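Tradavex puts robot arms on burger line at Zultbridge kitchen

Thursday, August 8, 2019

Catering firm Tradavex has begun using robot arms to put burgers together at its kitchen in Zultbridge, and says the staff who used to do the job have been moved to other work on the same site.

The kitchen supplies canteens and two sports grounds in the area. Burgers are its biggest seller, with 3783 sent out in the week before the arms came in. Until April, all of them were built by hand by a team of nine working in two shifts.

The arms were set up by Ovari, an engineering company that has worked with Tradavex before on its packing line. Each one works at its own table, picking lettuce, tomato, patties, cheese and buns from clear containers and stacking them on a tray. Staff fill the containers, check the finished burgers and wrap them.

"The stacking was the part people complained about," said Celeste Loureiro, who manages the kitchen. "You stood in one spot and did the same thing all morning. We had sore wrists and we had people leaving over it."

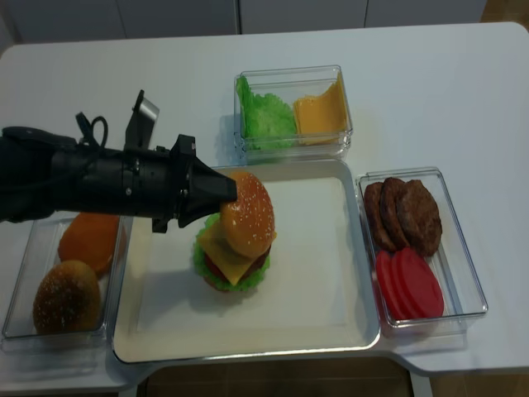
A robot arm places the top bun on a burger, with patties and sliced tomato in the container to the right.

Loureiro said no jobs had been cut. Four of the nine now look after the arms, three have gone to the salad and hot food sections, and two have taken daytime posts in dispatch. Pay has stayed the same for those who changed sections, and the four on the arms get a small weekly extra after a training course run by Ovari.

Shahzad Hayat, who spent six years on the burger line, is one of the four. He said the work was easier on the body but asked for more attention.

"Before, I could chat to the person next to me," he said. "Now I'm watching two tables and listening for the alarm. If the cheese slices stick together it stops and waits for me, and some days that's a lot of walking."

The arms are slower than an experienced worker, Hayat said. On a good shift one of them makes 244 burgers, against the 300 he would expect to make himself. They run through the breaks, though, and the early shift now starts an hour later.

Some staff remain uneasy. Hayat said colleagues had asked for a written promise that hours would not be reduced over the winter, when orders drop. Loureiro said the firm would meet them about it next month.

Tradavex plans to fit the same system at its Vieira site if the Zultbridge kitchen keeps up with autumn orders.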